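Teaching by Driving: Remote Demonstrations for a Plate Sorting Task
Project report, Femi Sani

I went into this project thinking the learning part would be the fun part, and that collecting demonstrations would be a chore. I was wrong about the second half! Driving the arm myself, one plate at a time, taught me more about the task than any of the reading I did in April.

The setup is all in simulation. I steer the gripper with a hand controller through a small program I named Rutik, which saves the arm's joint positions and the finger opening as I go. The job is to pick up a small plate from its tray and drop it in whichever bin the task calls for: blue, green or yellow.

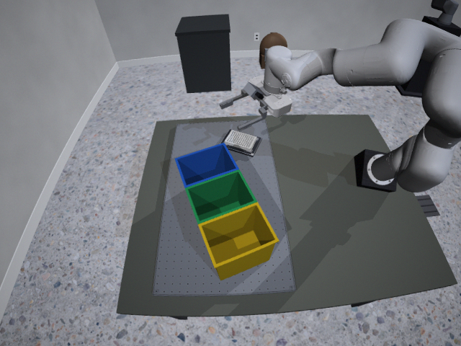
The hardest bit is the approach. If I come down too fast, the fingers bump the tray and the plate slides (I lost a whole evening to this). Going slower and pausing just over the plate fixed most of it, and the pause shows up in what the robot learned too, which made me very happy.

I recorded 400 demonstrations and kept 354 after throwing out the ones with drops or long hesitations. My lab partner Mikkelsen drove 90 of the kept runs. Her style is much smoother than mine, and mixing the two gave a policy that wobbles less near the bins.

Yellow is still the weak spot. The arm tends to let go early there, so next I want to record more yellow runs with the plate starting at odd angles.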